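July, a bit past ten at night

Well, the carpet is finally down and my knees will never forgive me. I've been putting off writing about it because every evening I've gone straight from the floor to the bath to bed, but tonight I've got tea and the good pen so let's go.

I picked the gray in the end. I had the samples lying around for so long (the green one from Brustlow was living on the kitchen counter next to the toaster, and I'd started using it as a trivet) and I kept walking past them at different times of day to see how they looked. The green was lovely in the morning and like pond water by dinner. The plain gray looked like a dentist's. The speckled gray they call Alto just looked fine every single time, so I ordered it, and then of course lay awake wondering if "fine" was a good enough reason to spend $1,052 on a floor. That's with the underlay and delivery, but still!

They said up to 2 weeks for delivery and it came in five days, when I hadn't moved a thing. So there I was dragging shelves into the hallway before breakfast. I found 40 cents, a dried-up marker, the missing foot from the little stool, and an amount of dust I won't write down even in here. The old carpet came up in strips and smelled like a wet dog, and we haven't had a dog in this house ever.

The tape was the part I was looking forward to. I love putting down tape! I bought the bright yellow kind from Vukero, one roll, and then fussed over every line of it with the long ruler. I'd drawn the whole layout on the back of an envelope, all the corners marked, and it still took me most of an afternoon because I kept standing up, going to the doorway, squinting, and deciding one line was leaning. Two of them really were. Pulling tape off new carpet makes a horrible little ripping noise and I was sure I'd take half the pile with it, but it came away clean.

I walked around on it in socks for a good 20 minutes afterward doing nothing useful whatsoever. It's soft but not squishy, and it swallows the echo, so the room doesn't shout back at you anymore when you drop something. Already worth it for that. 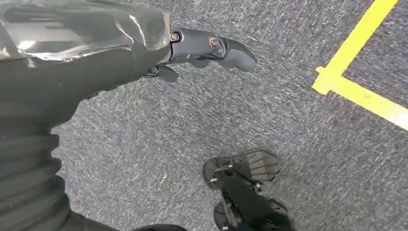 Posted from the Wan Street diary | filed under: floors, the back room

Looking at it again tonight, I'm so pleased with the color. It's all these little flecks, blue-gray and white and a darker gray, and they run a bit slantwise so it looks sort of brushed. And the yellow is so cheerful against it. I did wonder whether it would be too much, and it is a little bit too much, and I like it.

Still to do: the strip by the door, which I cut short (measured twice, wrote down the wrong one both times), and getting the shelves back out of the hallway before I break a toe on them. I also want to vacuum again, new carpet sheds like mad and I keep finding fluff in my socks.

Tea's gone cold. Shelves tomorrow, if my back agrees.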